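Closance home chores trainer, two weeks in

I bought the Closance subscription because the sales page said its arm could "tidy a desk" and I have a desk. What you get for 55 dollars a month is a simulator, a library of 21 chores and the promise that whatever you teach the arm will carry over to a real one. Planddale, who sell it, are vague on when.

I started with the drawer chore. My kid could do it at three.
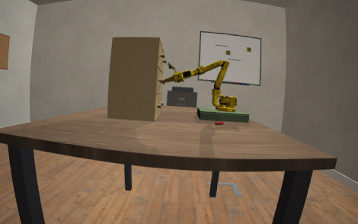
The gripper at the cabinet handles, red piece still on the table.

I ran it 141 times over a long Saturday. Opening went better than I expected. Putting the small piece away is where my patience ran out - I logged 8 clean finishes in the first batch and stopped being generous after that. 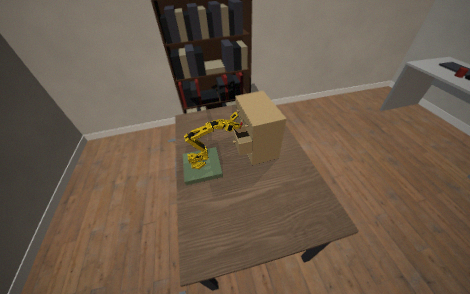 Lower drawer out, red piece at the tip of the gripper.

And this is one cabinet on a bare stretch of table. My own drawers stick, and they're full of batteries and string. The Corkar trainer I tried in March was uglier but at least let you add clutter.

Fine for hobbyists. If you want your socks put away, keep your money - two stars, one of them for the clear menus.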